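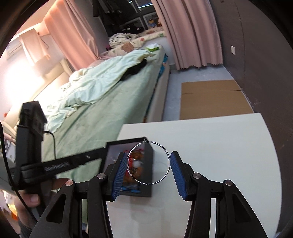 How long do I soak silver hoops in the Remport cleaning bath?
Leave them in for 6 minutes on the first go, then check the shine before you think about a second round.

Setting up the bath

I've had my Remport on the laundry room shelf through two refills now, and this is the order I do things in.

1. Put the tub on a flat counter near an outlet. Mine wobbled on a folded towel and I got suds all over the toaster, so skip the towel!

2. Fill to the lower line with warm tap water. The line is faint, so tilt the tub toward a lamp if you can't find it.

3. Add one capful of Wusedar liquid and stir with the plastic spoon (the one clipped under the lid, which I threw out by mistake and had to reorder as part 2203).

4. Lay your pieces in the basket so they don't touch. Open any clasps first, that's where the gunk hides.

5. Close the lid, press Start, and go make coffee.

6. Rinse under cool water with the drain plugged. Please plug the drain. Then pat everything with a soft cloth and let it air out overnight before it goes back in the box.

Note: Got the older Pemport model? It has no timer, so set one on your phone.

Caution: Keep pearls, opals and anything glued out of the bath. Plated pieces can lose their color too, and I've got a sad yellowish bracelet to show for it.

Caution: Unplug the tub before you empty it, and don't pour used liquid back in the bottle.

Guide last updated October 2022.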